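Home | Residents | Community Kitchens | FAQs | Contact

Hire of Community Kitchens: Frequently Asked Questions

Cornoneck Community Facilities Office
Updated February

Print this page | E-mail this page

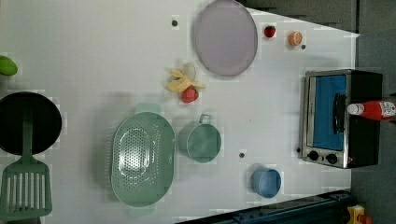 The following applies to the kitchens at Gillies Hall and the Zivatley Centre. Hirers should read it together with the Conditions of Hire.

Who may apply?
Incorporated associations, schools and residents aged 18 years and over.

How far ahead must I book?
Applications close 6 working days before the hire date. Requests received after 4 pm on Tuesday are processed the following day.

Is a bond payable?
Yes. The bond is $100 for a kitchen only and $1,000 where the main hall is included. Refunds are made to the account nominated on the form.

May I sell food?
Food may be sold only where the hirer is registered as a temporary food business — a copy of the registration must accompany the application.

Are crockery and utensils supplied?
Gillies Hall has basic crockery. Hirers at Zivatley must bring their own.

Where do I collect the key?
Keys are issued at the Hovico Street counter on presentation of photo identification. A lost key incurs the full cost of rekeying.

Print | E-mail | Back to top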